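Course handout, Unit 7: Rules for Simulated Manipulation Trials
Instructor: Jurgita Kalniņš. Lab sessions: Ott Rätsep.
Revised 24 September 2024

This unit covers the written rules a simulated tabletop trial must follow before its results can be compared with anyone else's. Read it with the Kolo task sheet open. Terms defined in Unit 6 are not repeated.

## 7.1 Scope

The rules apply to fixed-base, single-arm tasks on a kitchen counter. Mobile bases are handled in October. Physical safety standards for industrial arms still apply to any policy moved to hardware, and passing a simulated trial satisfies no part of them.

## 7.2 Scene definition

1. Every object is listed in the scene file by name, mass, and friction value. Default values count as missing values.
2. Objects that play no part in the task are listed too. They affect collision checks and occlusion.
3. The random seed is stored with the episode. A result without a seed is not reportable.
4. The base pose is given in the counter frame. Do not use the world frame, which differs between Kolo and Vullano.

## 7.3 Approach and grasp

The approach phase begins when the arm leaves its home pose and ends at first contact between a finger and the target. Contact is read from the simulator's contact list. It is never judged from a rendered view, where a finger close to an object and a finger touching it may look the same.

Rules for this phase:

- Forearm and wrist clearance are checked against every listed object, including those well away from the target.
- Wrist tilt from vertical stays within 7 degrees while the fingers are below rim height of the tallest nearby object.
- Contact between the gripper and the counter ends the episode. Log it as a fault, with the time step.
- Small targets next to larger dishes need a separate clearance entry for the dish.

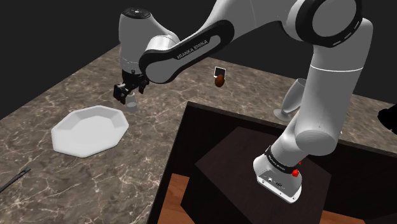
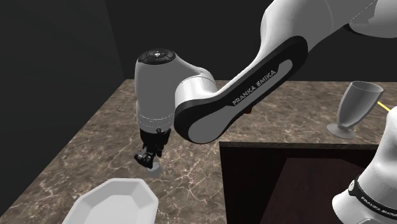 Both views: gripper over a small object, with the octagonal dish nearby and a stemmed glass farther right.

## 7.4 Camera placement

At least two fixed views are required for any task in which the forearm can cover part of the counter. An object hidden in one view may not be dropped from the state record. Rendered views are kept for review only, and scoring uses state.

## 7.5 Episode counts and reporting

The reference set for this course holds 1696 episodes over 17 layouts. Layouts are not equally represented, so report success per layout first and the pooled figure second.

A trial run is accepted for grading if:

- at least 90 percent of its episodes end in a logged success or a logged fault (timeouts are counted separately);
- no episode has been removed by hand;
- the scene file hash matches the one on the task sheet.

Reruns use new seeds. State both the original and the rerun result.

## 7.6 Exercise

Take one layout from the reference set and write its clearance table in the Vullano format. Mark each pair of bodies as checked, exempt, or unreachable, and give the rule number for every exemption. Submit the table and the scene file together to Ott Rätsep.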